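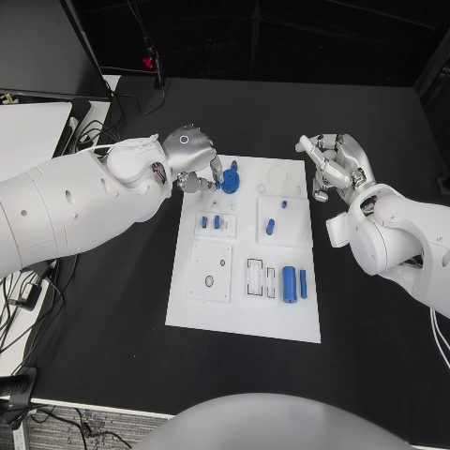

Export licensing: what changed for Trisstead, and what did not

The county scrutiny panel has published its note on the Joltura works at Trisstead, which makes housings and actuator mounts for guided munitions. The note runs to 60 pages and deals with three matters: the type of export licence the firm holds, the end-user checks behind it, and the terms on which the council leases it the land.

Joltura ships under an open licence. This permits repeated deliveries to named countries without a fresh application each time. A standard licence covers a fixed quantity to one recipient. The panel found 11 shipments made under the open licence in the period it examined, all to an intermediate assembler, Flelier. The final user was recorded for only four of them. Recording it was not a condition of the licence, and the panel does not allege a breach.
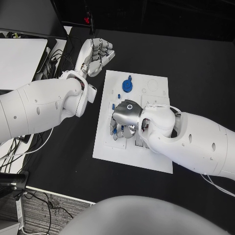 Two arms, with the left hand closed.

The lease is a separate question. It was signed when the site was still a pump factory and it restricts noise, storage of solvents and hours of delivery. It says nothing about the goods produced. Councillors had asked whether a clause on end use could be added at the next rent review. The legal advice, printed as an annex, is that a rent review opens the rent and nothing else. A new clause would need the tenant's consent or a new lease, and the present one has nine years left to run.

The petition handed in at the July meeting carried 1579 signatures. It asked the council to publish the lease, to write to the licensing minister, and to withdraw business rate relief from the site. The first has been done, with bank details removed. The second was agreed by a show of hands. The third fell, on advice that the relief is set by floor area and cannot be withdrawn on grounds of use.

Joltura employs 200 people at Trisstead. The firm told the panel in writing that it complies with its licence and would not discuss individual customers. Flelier did not reply to two letters.

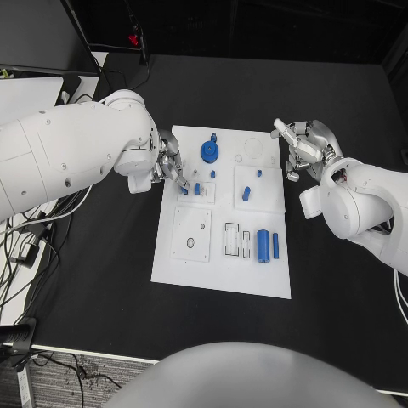 By Feng-yi Cheung, defence trade notes

Readers have asked how to follow licence decisions themselves. Published licensing returns are arranged by destination and by category of goods, so a component sent to an assembler is listed under the assembler's country – the place where the finished item ends up may not appear at all. Anyone searching for Joltura by name will find nothing.

The panel recommends that the council ask its tenants in this sector for a yearly statement of end users, given voluntarily. Councillor Poon moved an amendment to make the statements public. It was deferred to the next meeting, which starts at 7 pm in the main chamber. Written questions must reach the clerk by noon on the day before.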